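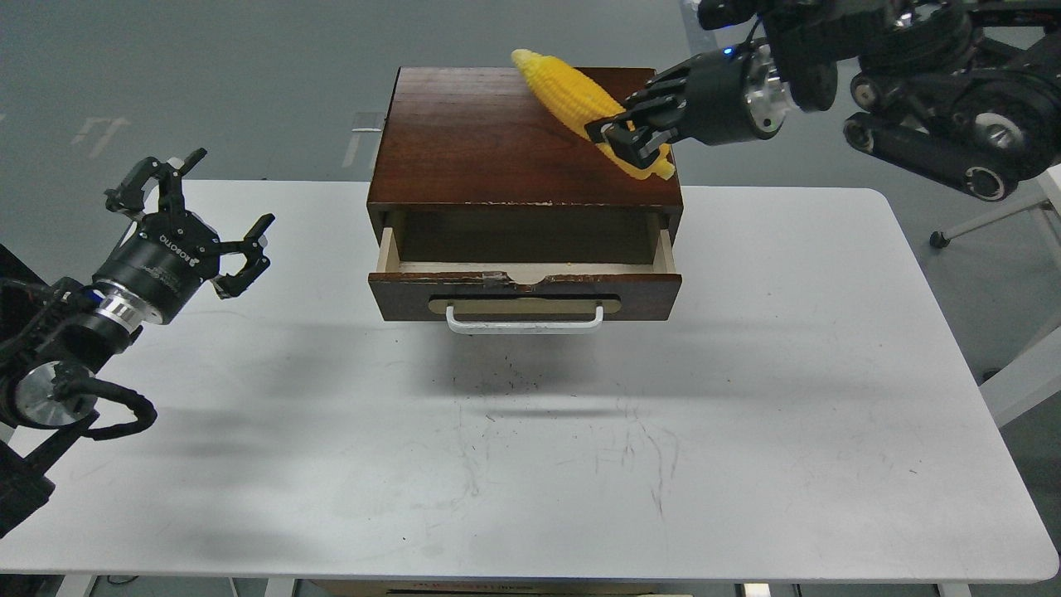

Small drawers always get forgotten in a sort-out, according to Adoración Barrios, and she'd like us all to start with those and leave the big cupboards for later. I think she's got a point! The Niltholm toy and furniture swap is back at the Barroso hall on September 30, 2026, and I've been going through the little wooden cabinets (one drawer each, a bit chipped along the front, lovely reddish tops) before they go out.

Last July we had 112 items on the tables and most of the play food went in the first hour – plastic corn especially, I can't explain it. This time there are 366 on the list already, so we've taken the side room as well.

Doors open at ten. Entry is free, tables are 40 pence a foot, and please do empty your drawers before you hand anything in. I found three spoons and a bus ticket last time. Ezequiel Manzano has the booking sheet if you still want a table, and he needs names by Monday.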